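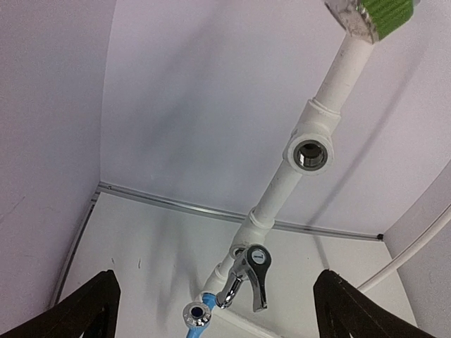

I have signed exactly two petitions in my life, and one of them was to get a vending machine put back in my dorm. So when my neighbor Mitali Pramanik knocked on my door one Tuesday evening with a clipboard and a pen on a string, I did what I usually do, which was say something supportive and hope she'd go away. She didn't. She wanted to know whether I'd heard the city was planning to drop the public comment period from its regular meetings, and whether I had an opinion about that.

I had not heard. I did not have an opinion. I signed anyway (she was standing right there!) and then, feeling a bit guilty, I went and read up on it.

The plan, if you live in Flerkley and missed it like I did, is to replace open comment with an online form. You type in your concern, you get a confirmation number, and a staff member puts together a summary for the council to read before the meeting. It'd save time, they say. Meetings run past eleven at night, the same handful of people get up every month, and half of them want to talk about the leaf blowers. All of which is true. I've now sat through one of these meetings and I can tell you the leaf blower man had slides.

But I've come around to thinking it's a lousy idea, and I want to try to say why without sounding like I'm running for something.

A summary is somebody else's version of you. When Wurklow, the next town over, went to a form, they got 541 comments on the bus cuts and the council received two pages. I'm sure whoever wrote those two pages did their best. Still, I've read them, and you'd think the whole town had come down with a mild preference. "Residents expressed concerns regarding evening service." My cousin lives over there and works nights, and I promise you what she expressed was a lot stronger than that.

When you stand up at the microphone, the people who are going to vote have to look at you, or at least they have to look at their phones while you watch them do it. That's uncomfortable and I think it ought to be. I got up myself in January, which if you know me is pretty hard to believe. There were maybe a few dozen people in the folding chairs and my hands shook so badly I had to put my paper down on the lectern. I said my piece about the comment period, I lost my place, I said "anyway" four times, and I sat down with a minute to spare. The woman next to me patted my arm. The councilman on the end wrote something down, and okay, it could've been his grocery list, but he wrote it while I was talking.

Now, I know the other side of this. Not everyone can get downtown on a weeknight. Parents can't, people on second shift can't, and plenty of folks would rather eat the clipboard than speak in public. So keep the form! Add it on. Let people call in, let them send a video, print every written comment in full and put it in the packet. I don't see why getting one thing means handing over the other – unless the point was always the shorter meeting.

Mitali's petition is up to 1,700 names, and she needs 200 more to force the council to hold a hearing before they vote. She'll be out in front of the library on Saturday morning with the same clipboard. I'm bringing a second one, and a couple of extra pens, and I'll probably hang back behind the table for the first hour until I work up the nerve to ask a stranger for anything.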